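Home | Docs | FAQ | Contact

Tabletop Cell Rules — FAQ
Sun 28 August, by Dorian Delaunay

Who signs off a new task?
Reynaldo Talavera, or me if he's out. Not the operator running it.

Max episodes per shift?
400. Then stop and check the wrist mount screws, even if it all looks fine.

Can I log a half-finished episode?
Yes, mark it partial. Don't delete. Rasel counts them seperately.

Drinks bottles — full or empty?
Either, but write down wich. Cap tight. No glass until the December revision.

Minimum clearance when other objects are on the table?
9 mm at approach, and slow down for the last 6. Paper cups dent easy, so no force moves near them.

Do bottles have to stand upright?
No. Upside down is allowed if there's a holder around it. Note the orientation in the log.

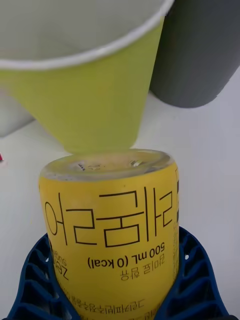

Bottle inverted in the lattice holder, green paper cup just over it.

Label text upside down, does that fail the check?
No. Log as is.

Questions: ask at the Larura desk
© Lemaire | Back to top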